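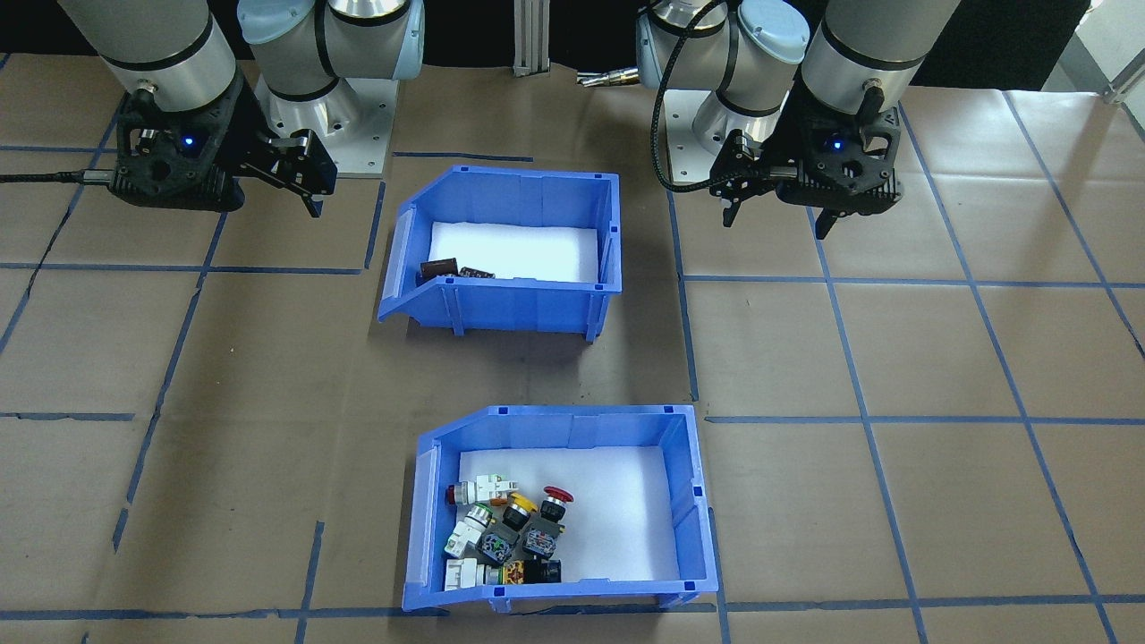

Bekitz bin tools

Software for two arms sharing one table: bin detection, grasp planning, arm scheduling and a replay viewer. It is maintained by Ruan Venter and Consuelo Soler at Warnano. Please read the part on frames before you change any config file.

What is in the package

bekitz_perceive finds the blue bins and gives a pose for each one. It fits the top rim first and then the floor. The white liner helps here, so keep the liner option on if your bins have one.

bekitz_plan proposes grasps on small parts and on the bin rim. For a rim grasp the planner must know which wall is the low front one, because it never grasps there. 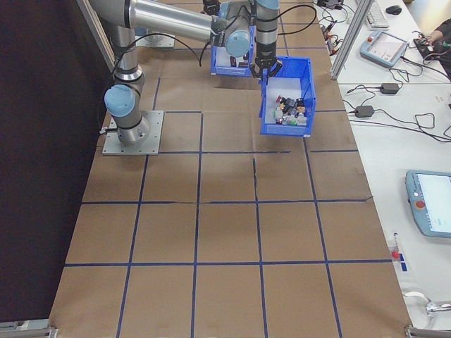
Rim grasp with the left arm, parts still in the bin.

bekitz_sched decides which arm may enter the middle of the table. The rule is simple: one arm holds the lock, the other waits outside. Kgomotso Mofokeng is writing a softer rule, but it is not merged.

Frames

Every pose is in the table frame. The tape grid is only for people, the code does not read it. If you move a base plate, run the calibration again for both arms, also for the one you did not touch.

Logs

The test set from October has 167 runs. Each run keeps the joint states, the gripper commands, the planner output and the images from the fixed cameras. Two runs have no planner output; they are listed in skip.txt and the loader leaves them out.

Known problems

Mushroom-head buttons are often segmented as two parts, the cap and the body. Merging by distance repairs most cases but it fails in a dense pile.

When the gripper waits over the rim of a bin, the rim fit can jump to the wrong edge. Set hold_last_pose to true until this is fixed.
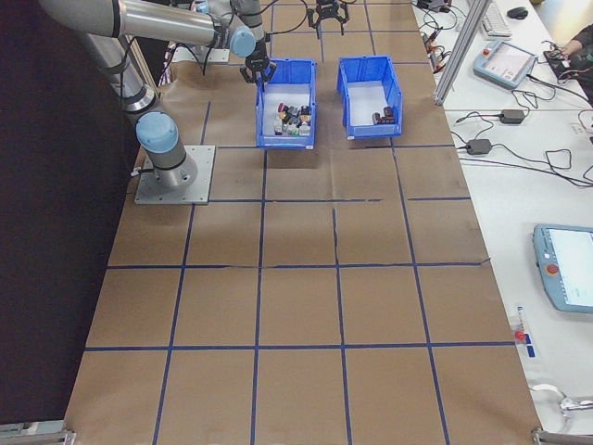 Contact

Bugs go to the tracker. For questions on calibration write to Innes Matheson, who reads his mail on Friday.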